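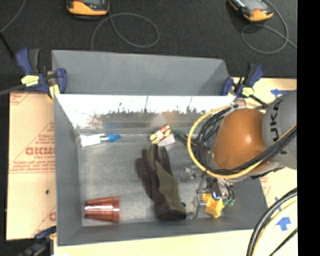 Can a robot learn to pick up something it has never been shown before? Quite often it can, provided it has had plenty of practice at failing on other things first.

Stinum, the robotics research group based in Cloridside, is very happy to share the first results of Gowda, its new method for teaching an arm to clear a mixed bin. Gowda keeps a record of every grasp that slips, and uses those misses to choose where the arm should try next (the team spent a good long while arguing over how much a miss ought to count, and the argument isn't quite settled yet).

In tests, the arm worked through 130 bins of jumbled everyday goods: clear and shiny things, a work glove, bits of packaging and a good deal else. Gowda needed a second try on 14 per cent of picks, against 18 per cent for the group's earlier method, Drandell. Training took seven days on a single arm.

"We were delighted, and a little surprised, by how well it coped with the see-through items, which have given us grief for as long as I've worked here," said Marisol Ocampo, who leads the project. "Soft things are still hard. Gloves fold in ways we don't predict very well, and Demyd has a long list of ideas about that which he'd love to talk to people about!"

Demyd Boiko and Nana Akolgo wrote the software, and Struan Semple ran the tests. The full paper and the grasp records will be free to download from the Stinum website in August.

Visits to the lab can be arranged through Morven Gourlay in the Stinum press office, who is at her desk from Monday.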